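Household Encyclopedia > Furniture > Tables > Table (general article)

Table

A table is a piece of furniture with a flat top held up at a useful height, most often by legs. It is one of the oldest kinds of furniture still in daily use, and one of the most varied. People eat at tables, write letters at them, cut cloth on them, play cards across them and pile post on them for weeks. The basic form is wonderfully simple, and yet joiners have been finding new ways to make it for thousands of years.

Name

The English word comes by way of Old French from the Latin tabula, a board or plank. Older English also used the plain word "board", and that sense lives on all over the language: board and lodging, a boardroom, a sideboard, the board of a company. A cupboard was at first just what it sounds like, a board for putting cups on, with no doors at all.

Early tables

Small tables were made in ancient Egypt, usually low and light, and some were cut from stone. The Greeks ate from low tables that could be slid under the couch once the meal was over. Roman owners were fond of showy tables, and writers of the time grumbled about the sums paid for tops of citrus wood with a good figure in the grain. Round tops on three legs were popular too. A three-legged table has one splendid virtue, which anyone who has folded a beer mat under a pub table will appreciate: it cannot rock, however rough the floor.

The trestle and the joined table

In the great halls of medieval Europe the usual table was a set of loose boards laid over trestles. When the meal ended it was taken down and stacked against the wall, and the hall was free for dancing, business or sleep. Few early examples survive. The boards were useful timber and tended to be turned into something else.

By the sixteenth century wealthy houses had taken to the joined table, with a fixed frame and legs tied together by low rails called stretchers. These are heavy, handsome things. The legs were often turned into great bulbs, sometimes carved all over, and the stretchers of old ones are worn into hollows by the feet of diners who wanted to keep their shoes off a cold floor. The draw-leaf table came in during the same period, and it is a lovely bit of thinking: two extra leaves slide out from underneath, the main top drops down between them, and the whole surface comes out level.

Parts of a table

The top may be a single board, several boards joined edge to edge, or a sheet of stone, glass or metal. Solid timber swells and shrinks across the grain with the seasons, so a well-made top is held down with buttons or slotted plates that let it move. Tops screwed down tight are apt to split, usually in the first winter of central heating.

Under the top runs the apron, also called the frieze or skirt. It keeps the legs square to one another and stops a long top from sagging. A deep apron is strong but steals room from the knees, and a good maker will spend a long time settling the balance between the two.

Legs may be round, tapered, turned, curved or square in section. The cabriole leg, with its outward knee and inward ankle, was the great fashion of the early eighteenth century. The plain square leg has never been out of use. It is easy to mark out, gives a wide shoulder for the joint and looks right in almost any room. 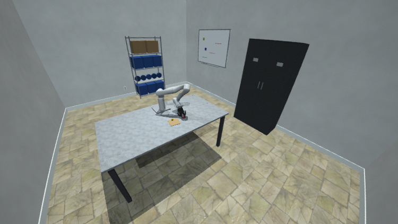
Rectangular table with dark, square-section legs and a pale, mottled top.

Tables and floors

A table is only as steady as what it stands on. On flagstones, four legs will rarely all meet the ground, and country makers often left the legs a little long so that they could be trimmed in the room where the table was to live. The old method is a pleasure to watch. The table is wedged until the top is level, a block of wood is slid around each foot with a pencil lying on it, and the legs are sawn to the lines. After that the table fits one spot perfectly and should on no account be moved.

Screw feet do the same job in modern furniture, with far less nerve required.

Regional types

Village traditions are one of the great joys of the subject. The Purkidley table, named after the village where most of the known ones were found, has a scrubbed top that lifts off and turns over. One face was kept for bread and pastry and the other for rougher work. The pegs that hold it are left unglued, and each is cut with a notch to match its own hole.

In nearby Histhorpe the custom was for a long, narrow table set against the wall, with a bench on one side only. Róisín Coughlan, whose survey of farmhouse furniture in the two villages was carried out over several summers, measured every table she was allowed to crawl under. Her notebooks run to 3149 entries, including drawings of joints, repairs, candle burns and children's initials. The longest Histhorpe table in the survey has a top 400 centimetres long, sawn from one elm, and it left its farmhouse through a window in June, the doorway having been narrowed after it was put in.

The Butthorpe card table is smaller and later, with a hinged top and one swinging leg. Most were made in the Rocha workshop, which stamped its pieces inside the apron where the swinging leg hides the mark. The workshop's order book lists 1000 of them. They were sold flat in straw, and many have the packing number still chalked underneath.

Care

Scrubbed tops want cold water, a stiff brush and very little soap, always working along the grain. Waxed tops should be dusted often and waxed seldom. White rings left by hot cups are usually in the finish and not in the wood, and will often come away with gentle rubbing and a little fresh wax. Dark rings have gone deeper. Many owners grow fond of them.

See also: Bench; Desk; Stretcher (furniture); Trestle

Last revised 2021-01-24

Reader comments (2)

elmandoak: Super article, I lost a whole lunch hour to it. My gran had a turn-over top and we never knew it had a name! Hers had the pastry side marked with a row of little nicks along the edge so you could tell by feel. Did Coughlan find any like that?

P. Marsh: Could the bit on draw-leaf tables have a diagram? I have one with a leaf that sticks halfway and I can't work out how the bearers are meant to run. Candle wax on the runners helped a bit, but it still catches on the left.

Contact the editors | Copyright Household Encyclopedia | Back to top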